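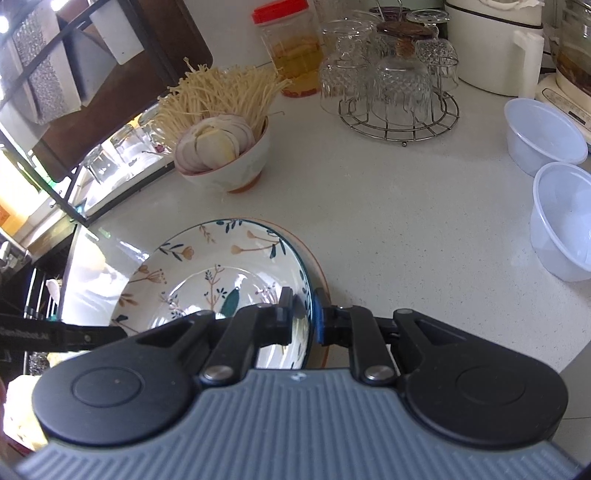

About Totstead

Totstead is a small cookery school for families. We teach children and the adults who look after them to cook simple meals together. The school was opened by Zhiqiang Yin and Vusumuzi Nkuna, who met as kitchen porters in a hotel and stayed friends after both of them left it.

Zhiqiang writes most of the text on this website. English is my third language, so please forgive me if a sentence is sometimes a little stiff. Vusumuzi reads everything before it goes online, but he says he does not want to change how I speak.

How we started

In the beginning we had only one class, on Sunday mornings, in a rented hall with two electric rings and a sink in the corridor. The parents sat at the side with their telephones. After a month we asked them to put on an apron also, and this changed the class completely. The children became calmer and the parents began to ask questions, mostly about rice.

We moved to our present kitchen on Shearer Lane when the bakery there closed. The floor is still the bakery floor. In the back room you can find the old flour shelf, where we now keep the aprons and the lost property (please look there first if you miss a lunch box).

What we teach

The main course runs for 12 weeks, one lesson each week. We begin with washing, peeling and cutting soft things, then soups, eggs, flat breads, dumplings and stews. The last lesson is a lunch which the families plan themselves. They must also make the shopping list, and many people find this is the hardest part.

Vusumuzi teaches the stews and the breads. He learned from his grandmother, who measured with a tin cup, and he needed a long time to write her recipes in grams. I teach noodles, dumplings and everything with eggs. For the youngest group we have a shorter lesson without knives, called Jetitz. This was the word my daughter used for spaghetti when she was small.

We do not teach cake decoration. We are asked for it very often, and there are good teachers for this in the town, but neither of us is one of them.

Who comes to us

Children can join from the age of 3, always with an adult. The adult can be a parent, a grandparent, an aunt, an older cousin. We have no upper limit of age. Roughly 30 families are with us in a normal term, and some of them return for the same course a second time because they like the company.

Allergies and food rules

Please tell us about every allergy when you book, even if it is a mild one. We cook without pork and without nuts in all classes. Other ingredients we can usually exchange if we know some days before. If your family does not eat meat, the stew lessons have a bean version, and I personally think it is the better one.

Our prices

A place on the course is for one child and one adult together, and the food is included. We keep a few places in each term at half price. You do not need to show us any paper for this, only write to us and ask.

Visit us

You are welcome to come and see the kitchen before you book. The door is usually open in the afternoon, when we prepare for the next lesson. In June the school is closed for cleaning and for our own holidays, and letters are answered when we are back.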